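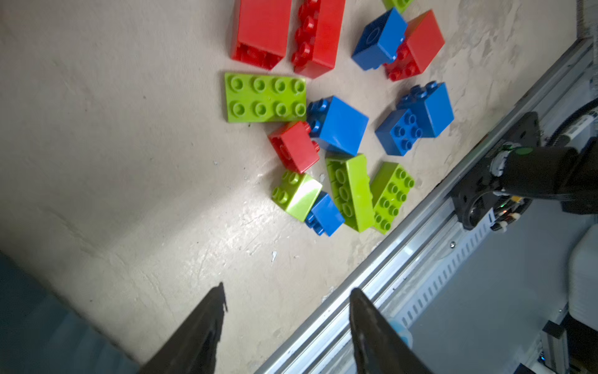

Spielzeug sauber kriegen, ohne den halben Sonntag zu opfern

Von Liette Kennedy, im März

Bei uns wird zweimal im Jahr das Kinderzimmer einmal komplett durchgeputzt, und jedes Mal nehme ich mir vor, das Plastikzeug nicht wieder bis zuletzt liegen zu lassen. Klappt nie. Inzwischen habe ich aber eine Reihenfolge, mit der ich ganz gut leben kann.

Große Bausteine kommen bei mir in einen alten Kopfkissenbezug mit Reißverschluss und dann in die Waschmaschine. Schonwaschgang, 30 Grad, nicht schleudern! Ich nehme nur einen kleinen Schuss Flüssigwaschmittel, und zwei Handtücher kommen mit rein, sonst rumpelt es so, dass Helju von unten anruft. Den Bezug bitte höchstens halb voll machen.

Danach liegt alles mit der offenen Seite nach unten auf einem Frotteetuch. Vor dem Wegräumen einmal kräftig schütteln – in den Röhrchen hält sich Wasser ewig, und in der geschlossenen Kiste riecht das nach ein paar Tagen muffig. Heizung und Föhn lasse ich weg.

Gegen Aufkleberreste hilft Speiseöl. Drauf, 20 Minuten warten, mit einem weichen Lappen abrubbeln und mit Spülmittel nachwaschen. Filzstift geht oft mit Zahnpasta weg (die weiße, billige), bei Kugelschreiber habe ich aufgegeben.

Stofftiere, die nicht in die Maschine dürfen, stecke ich mit 2 Esslöffeln Natron in eine Tüte, schüttele sie und lasse sie etwa 60 Minuten liegen. Danach gut absaugen, am besten mit einem Strumpf über dem Rohr, damit kein Knopfauge verschwindet. Holzsachen wische ich nur nebelfeucht ab und lasse sie offen stehen.

Puzzles sortiere ich übrigens beim Putzen gleich mit, auf die Rückseite kommt pro Puzzle ein eigener Buchstabe. Mühsam, aber nur einmal.

Kommentare (3)

Dalal Atallah: Das mit dem Kopfkissenbezug mache ich am Samstag! Geht das auch mit kleinen Steinen?

Liette Kennedy: Ja, aber dann mit einem engmaschigen Wäschenetz im Bezug.

Ojārs Dzene: Bei Filzstift nehme ich einen Schmutzradierer, auf glänzenden Flächen wird es damit aber matt.

Diese Website verwendet Cookies. Mit der weiteren Nutzung stimmen Sie dem zu. Einstellungen | Akzeptieren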